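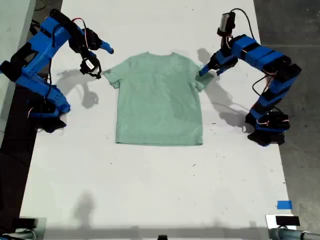

Ollstead Consumer Desk

Gerardo Navarro has heard the pitch for clothes that "last a lifetime" and he isn't buying it. He spent years checking seams at the Layug mill before he took up repair work, and he wants to know whose lifetime they mean.

"Ask them how many washes," he says. "They'll tell you about the cotton."

The Mernen label promises 500 washes for its basic tee. Navarro asked for the test report in January and got a brochure. I asked too, and got the same brochure.

Was he being unfair to a small company? He shrugs. "Maybe it's a great shirt. Then show me the numbers."

He is no kinder to the repair plans now sold at checkout. Radotov offers free mending for 10 years, but the terms leave out collars, stains and "normal thinning." Navarro reads that last part aloud twice. "So, wear," he says. "They fix everything except wear."

His own advice is dull, and he knows it. Wash cold, skip the dryer, and pull on the side seam before you pay.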